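Why Does Cloth Wrinkle?

From the Kyriakidis Textile Museum, Skostport. Reading pages for young visitors.

A sheet of paper keeps a fold for good. A rubber band keeps no fold at all. Cloth falls between the two. It can be bent, it will hold the bend for a while, and the bend can usually be removed. To see why, you have to look at what cloth is made of.

Fibers, yarn and cloth

The smallest part of cloth you can pick up with your fingers is a fiber. Fibers are very thin. A cotton fiber may be 16 micrometers wide, and a micrometer is one thousandth of a millimeter. Many fibers twisted together make a yarn. Yarns are then woven or knitted to make cloth.

In woven cloth, one set of yarns runs up and down and another set runs side to side. Each yarn goes over and under the yarns it crosses. In knitted cloth, the yarn forms rows of loops, and each loop passes through the one next to it. Most T-shirts are knitted. Most bed sheets are woven.

What happens in a fold

When you fold a piece of cloth, the fibers on the outside of the bend are stretched a little. The fibers on the inside are squeezed. If you let go at once, most of them spring back. If the cloth stays folded under a weight, such as a stack of other clothes, the fibers have time to settle into the bent shape.

Cotton and linen are made mainly of a material called cellulose. Cellulose is built from long chains. The chains hold on to each other with weak links called hydrogen bonds. When a fiber bends, some of these links break, and new ones form in different places. The new links hold the chains in the bent position. The result is a wrinkle.

Why water and heat matter

Water gets in between the chains and loosens the links. This lets the chains slide. If damp cotton dries flat, the links form again with the fiber straight. If it dries in a heap, they form again with the fiber bent. A clothes iron uses heat, steam and pressure together: the fibers soften, they are pushed flat, and they cool in that shape.

Polyester takes up very little water, so damp air has little effect on it. It can still be creased by heat. Wool fibers have a natural curl, and wool often loses its wrinkles if it is hung up overnight.

A test you can do at home

You need 4 squares of different cloth, a heavy book and a clock.

Fold each square in half and press the fold with your finger.
Put all the squares under the book for 4 hours.
Take them out, open them and lay them on a table.
Look at the fold lines right away, and again after one hour.
Write down which cloth lost its line first.

The drawers in the Torno Room hold more than 228 cloth samples. Ask at the desk for the Cedarura sheet if you would like to compare your squares with them. 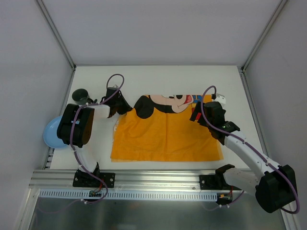 A crease and a wrinkle are often treated as the same thing, but in textile work it helps to keep them apart. A crease is a fairly sharp line, usually made where cloth was folded. A wrinkle is softer and may curve in any direction. Both can appear in one piece. The orange cloth has a crease running down the middle from the printed area to the lower hem, and soft wrinkles gathered at its upper-left corner, where the material rises. The rest lies nearly flat. When you write up your own squares, use the word "crease" for the line along the fold and "wrinkle" for any other bend, and note where each one starts and stops.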